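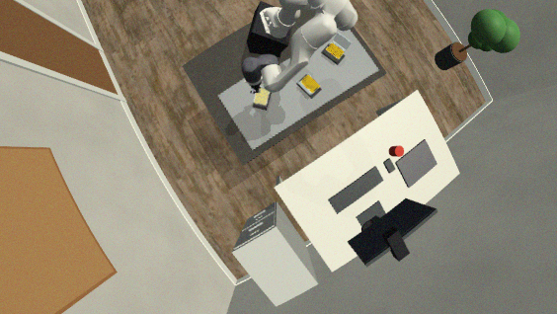
A white arm above the grey platform, seen from overhead.

Open day at the Steltano paper mill, Praltar

We went to Praltar in April for the mill's spring open day. It is held once a year and entry is free, but you have to book a tour slot if you want to go past the yard. We had the 10.30 slot and got there at ten, and the lower car park was already full. Overflow parking is in a field behind the chapel. It was soft after the rain, and a few people were being pushed out of it when we left.

From the field you walk down the river path to the mill. The path ends in a flight of 143 steps with a handrail on one side only. There is a ramped route from the road for anyone who can't manage them, and it comes out by the old rag store, where tickets are checked.

Steltano makes cotton paper for printmakers, bookbinders and conservators. Most of it is made on a small cylinder mould machine and the rest by hand. The mill has been making paper on and off since the 1790s, with a long gap when the building was used to store grain.

The tour starts in the rag store. No rags come in now. The mill buys cotton linters in pressed sheets, which look like thick blotting paper and weigh very little until they get wet. They are torn up and dropped into the beater, an oval tub with a heavy ridged roller at one side. It was running when we went in and you could not hear the guide at all. She waited until we were in the next room and then explained it. A batch for etching paper has a short beat and stays soft. A batch for writing paper is beaten for several hours, and comes out crisper and more see-through.

The vat room was the part I had come for. Two people were working at a vat, one dipping the mould and one laying the wet sheets on felts. The dipper goes in almost upright, levels the mould under the surface, lifts it and gives it a shake in each direction. The whole thing takes a few seconds. The sheet is turned out onto the felt, another felt goes on top, and they carry on until the stack is ready for the press. Visitors were allowed a go at a smaller vat. My first sheet had a hole in it and my second was thick at one end. They post them to you once dry for the cost of the stamps.

After pressing, the sheets go up to the drying loft. The stairs are steep and only eight people can be up there at once, so there was a wait. The loft runs the full length of the building and has shutters down both sides that are opened or closed according to the weather. On a good week it holds 1,816 sheets, hung over ropes in small groups. On the day we visited it was less than half full. It smelt of wet cotton and old timber, and it was cold.

The last stop is the sorting room. Every sheet is held up to a window and checked on both sides. Sheets with marks or thin patches are sold as seconds in the shop, and the worst go back into the beater. We asked what the most common fault was and were told water drops from the mould frame.

There was a display in the old counting house with pages from the order books. One entry, from a stationer called Asante, is for 774 sheets of blue paper for wrapping sugar. The handwriting is hard going but there is a typed copy beside it. I would have liked more of this and fewer of the panels about the river.

The shop takes cards. I bought a pack of seconds and a small sewn notebook. The full-price paper is expensive, as you would expect, and single sheets are sold rolled in a tube, so take something to keep it dry if you are walking back up the steps.

Food was tea, soup and rolls in a tent in the yard. The soup had gone by one o'clock. There is a pub in the village but it doesn't open until the evening.

The tour took an hour and a half, including the wait for the loft. Children under eight are not allowed in the beater room, and dogs have to stay in the yard. Booking for next year's open day starts in January at the mill office. If you go, wear shoes you don't mind getting wet, as the floor in the vat room was covered in water from one end to the other.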